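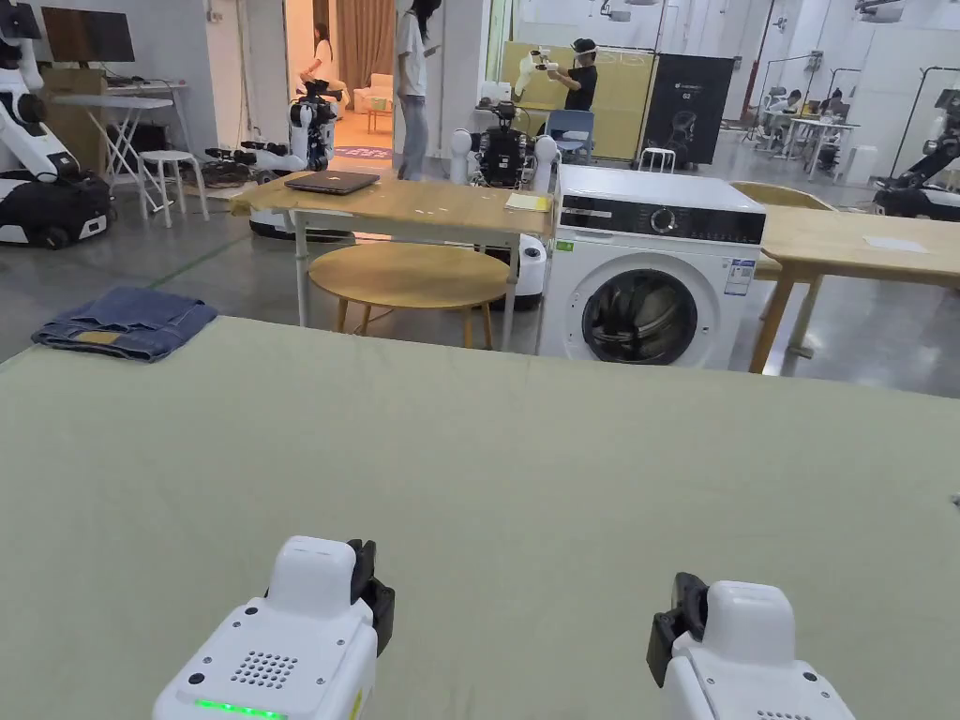

Kolside wants your old jeans! I stopped by their place on Ruawai in August to drop off a bag, and the denim drive is going way better than I expected – 3,252 pairs so far, most of them still perfectly good to wear. Jui-lin Wu, who runs the sorting, showed me her fold: legs together, up in thirds, label patch facing out so the size is easy to check. I tried it and mine came out lumpy (she redid both pairs, very kindly).

Anything clean with a working zipper is fine, and kids' sizes go fastest. Torn ones get cut up for patches over at Mastico. Drop-off stays open until 7 in the evening, and please empty the pockets first – I left 2 bus tickets and a pen in mine.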